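3.2 Settling the equipment budget

We came to the question of money rather late, if we are truthful about it, and a good deal of what follows is written in the hope that another small group might come to it sooner. When the proposal was first drafted the hardware line was a single figure, arrived at by Rory Crichton on the back of an agenda, and it covered the hand-held grippers and very little else. By the time we had a room, a rota of people to do the collecting and a list of household tasks we wanted covered, that single figure had grown into four headings: grippers and their spares, printed marker plates, storage and computing, and what we ended up calling furnishings, meaning all the ordinary household goods that a demonstration of ordinary housework needs.

The grippers themselves were the easiest part to price. We asked two suppliers, Aitken and Flimmont, for quotations on a matched pair, and both were kind enough to break their prices down into body, jaws, marker plates and mountings. Aitken quoted 3882 pounds for the pair with one set of spare jaws, and Flimmont came in a little lower but wanted a longer lead time and charged separately for carriage. We chose Aitken in the end, mostly on the strength of the spares – a worn jaw is a small thing until the day when you haven't another to fit. Figure 4 gives two views from the grippers in the collection space at Disstead, with patterned cloth goods of the kind bought under furnishings. 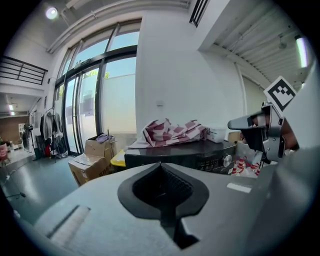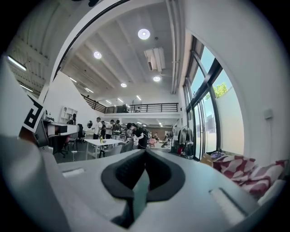

Figure 4. Two views in the Disstead collection space, each recorded by a camera on a hand-held gripper. A marker plate can be seen in both.

3.3 Furnishings, space and the cost of change

The furnishings line deserves more room than we first gave it. A front-loading machine is a bulky thing to buy, deliver and place, and it brings its own list of smaller purchases along behind it: cloths in several patterns, things to carry them in, boxes to keep them in between sessions and somewhere flat to put them down. We had allowed 1000 pounds for the whole lot and spent 1002, a result that pleased Alistair Gillies a great deal more than it perhaps ought to have done, as the closeness was mostly luck. The delivery charge on the appliance was waived, and without that kindness we should have gone well over.

Textiles were worth buying generously. We had supposed that a few plain cloths would do for the whole season, but the collectors asked for checks and stripes and bolder patterns, and for pieces of different weights, and we think they were right to ask. Patterned fabric is cheap beside everything else in the budget, and a second order placed in May took up only a small part of what was left over.

Space is harder to put a price on. We would urge anyone planning a similar purchase to walk through the room with a tape measure before placing the order, and to think about where the packaging will go, where people will hang their coats, and how many of them will be standing about at once. At Disstead the room is high and has plenty of daylight from its big windows, which we were very glad of, although it did mean an additional evening spent checking exposure settings after dark. That evening was charged to staff time and does not appear in the hardware total.

Replacement was budgeted at roughly a tenth of the original price of the grippers, and we now believe this to be too little. Over 11 weeks of collection we used both of the spare jaws and reprinted the marker plates twice. None of these costs was large, but they fell close together, and ordering in ones and twos meant paying carriage each time. In the second phase we shall order the year's consumables at the outset – jaws, plates, fasteners and cables together – and keep them in a labelled box on site.

Storage and computing were bought through the university's standing agreement and raised no particular difficulties. We return to them in Section 5, where the volume of recorded material is set out by task.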